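Jostus public spending tracker: review

I cover council and agency accounts, and for 6 weeks I used Jostus to follow the money in one case: the Keretti drainage contracts, now before the state audit panel. The service pulls payment notices, tender awards and hearing transcripts into one searchable list.

Search is the best part. I typed in Ruvora, the main contractor, and got 1,613 entries, each with a link to the original notice. Sorting by amount took a second or two. The transcripts are searchable by speaker, so I could set what a former director told the panel beside what her office had signed off.

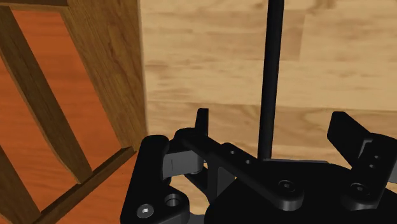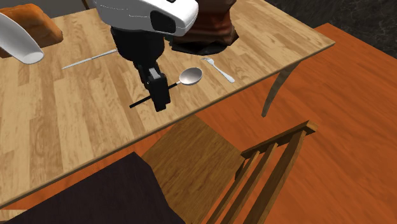

Exports are weaker. You can download only 100 rows at a time, so a full set of payments means doing the same job again and again. Dates also came out in two formats, and I had to fix them by hand before I could build a timeline.

Alerts worked well. When the panel put up its July papers, I had an email the same morning. I missed nothing that I later found elsewhere.

A yearly licence costs 800, paid up front, with no monthly option. Staniforth is cheaper but has no transcripts and its contractor names are full of duplicates. For a newsroom with one long inquiry to follow, I would pay for Jostus. For the odd story, the free search page does enough.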